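4. Equipment Planning and Cost

4.1 The two-arm bench
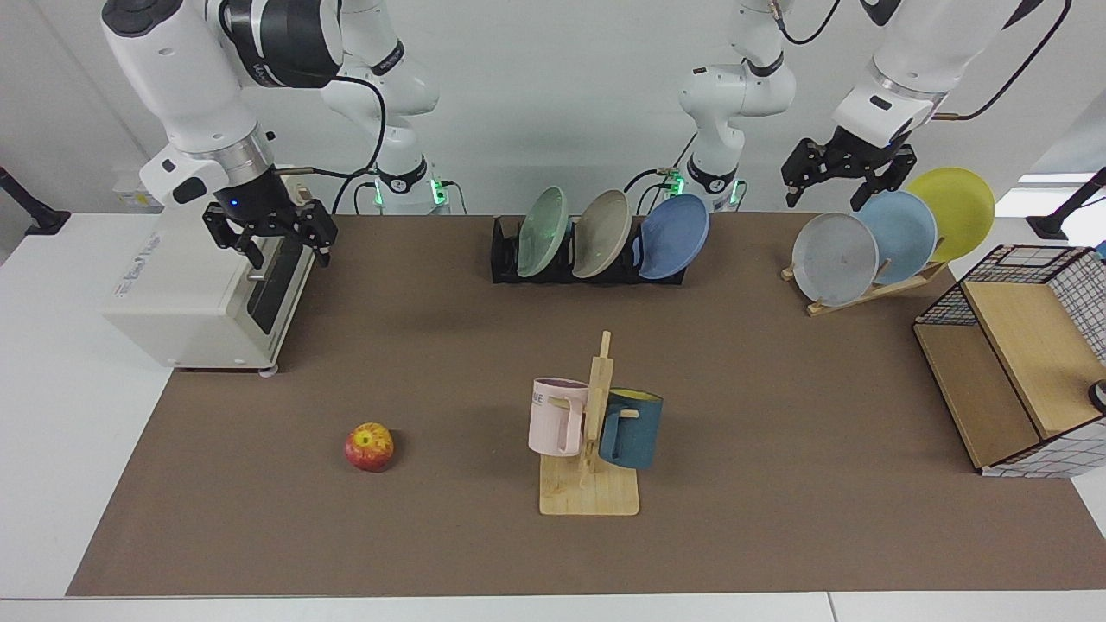 Figure 3. The kitchen bench used for the costing exercise. Two arms share one brown work surface, with plates in two racks and mugs on a wooden tree.

4.2 What was counted as equipment

Most published budgets for this kind of work list the arms and grippers and little else. We found that this leaves out a large share of what a lab has to order before it can run a first trial. For the Postorton bench we split purchases into four groups: arms and controllers, end tools, cabling and mounts, and household goods. The household goods include the plates, mugs and racks in Figure 3, along with the small appliance at the left of the bench.

Prices were taken from the quotes held on file as of 2/15/19. Where two suppliers quoted for the same part, we used the higher figure. Shipping and import fees were added to each line. Staff time was left out of the table and is treated in Section 4.4.

4.3 Small items and replacement

Household goods made up 49 of the order lines but a small part of the total spend. They caused more delay than their cost would suggest. The first order, placed through Josden, was filled with mixed plate sizes, and some of the plates did not fit the rack slots. We then bought from a second supplier, Dimitrov, and kept 16 spare plates in storage. We set aside $400 a year for breakage and wear, to be reviewed each June.

Two rack types were bought on purpose. The black rack and the wooden rack in Figure 3 hold plates at different spacing, and a task written for one does not carry over to the other without new trials. A lab that plans to study one rack only can cut this line.

Cables and sleeves were first budgeted as part of the arms. We now list them on their own. They bend with every motion of the wrist and were replaced sooner than any other part in the cabling group. Spare sets for both arms came to $1,000 in the first year.

4.4 Staff time

Shona McAlister kept the purchase log and Hauwa Aliyu kept the setup log. The two were compared at the end of each month. Setup took longer than purchasing in every month but the first, and mounting the second arm was the longest single job. The Trollgate site, which ordered both arms together, did not show this pattern. Its logs are given in Appendix B.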